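The retro microwave: is it worth the counter space?

We keep getting asked about the cream-colored ones, so we spent a while with one in the Clarthorpe kitchen.
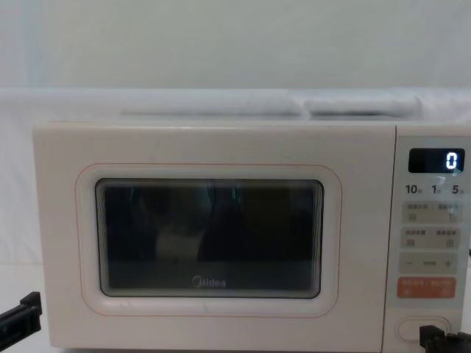 What you get for the look

Cream is back, and so are the prices that come with it. The Midea on our counter has an off-white door with a thin pinkish-orange line running around the window, and I will admit that the line does most of the work. Take it away and you have a plain box with a dark window. Shops know this. Lorente has a whole wall of pastel appliances at the moment, and the word "heritage" is on most of the tags. I have no idea whose heritage they mean. My grandmother's microwave was brown.

A pale door also shows things. Ours has a few faint scuffs and a small dark speck, and you notice them from across the room on a bad day. A damp cloth and a drop of dish soap will do for ordinary splashes. Jollotard would like to sell you a spray for it. We tried the spray on one half of a greasy door and the cloth on the other, and if there was a difference I couldn't find it. The spray smells of lemons, if that matters to you.

The buttons

The panel on this one is labeled in Chinese, in very small characters. Several readers have bought imported models and written in to ask whether that's a problem. Less than you'd think, as long as you only ever heat soup. The row just under the display has the numbers 10, 1 and 5 with tiny units beside them, and you should learn what those units are before you trust the thing with a potato. Get someone who reads the language to go through the panel with you once, write the answers on a card, and tape the card inside a cupboard door. Phone translation apps gave us some odd results with lettering that small.

Do you need the presets at all? I doubt it. In our last reader survey we had 1147 replies, and the button people said they used most was the one that adds more time. Popcorn came a distant second. I would happily buy a microwave with a dial and a door and nothing else, but Zulum stopped carrying theirs in December and I haven't seen a decent one since.

Before you pay for one

Measure the counter, then measure it again with the door open. These are wide, boxy things and the catalog photos are always shot in kitchens the size of a barn. Check the manual for the gap it wants at the back and sides – people skip this and push it flat against the wall. If it's an import, check the plug and the voltage too. An adapter changes the shape of the plug and leaves the voltage exactly where it was.

Then ask what the color is costing you. At Lorente the gap between the cream model and the same size in black was 30 dollars, and the clerk couldn't tell me of anything else that was different. With a budget of 200 that's a fair chunk to spend on paint. If you love it, fine, you're the one who has to look at it every morning. I went home and cleaned the one I have.

Recent items
Do drawer dividers stay put? We tried 5
Jollotard descaler, second look
Dish racks for narrow counters
Letters: the great toaster argument
Clarthorpe kitchen swap, what was left over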